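Search this site Go
Posted in: Odds & Ends, Winter at Home
December — by Costel Hoxha

So the power went out in Varnmont again, and this time it stayed out long enough for me to learn a few things about my own house. Mostly that I own one decent flashlight and a whole drawer of terrible ones!

It went dark right as the pasta water started to boil (of course). My neighbor on Kerslake Road texted that the whole hill was out, so I put on a second sweater, ate crackers and cheese by candlelight, and read 60 pages of a mystery I'd been ignoring since summer. The killer was the dentist. I called it early.

The next morning I went through the junk drawer and sorted what was worth keeping. Batteries get their own bin now, out where I can find it — no more digging under takeout menus with my phone in my teeth.

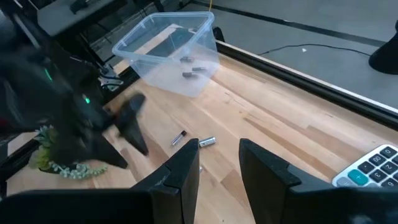 What I'm doing before the next one

I'm filling two big jugs of water, for starters, and keeping the camp stove in the hall closet instead of the shed. I also want a little radio. My dad had one that ran forever, and I miss the sound of it, static and all.

And soup! I want a shelf of soup. If you have a favorite canned one that tastes okay barely warmed up, leave me a comment, I'm going shopping this weekend.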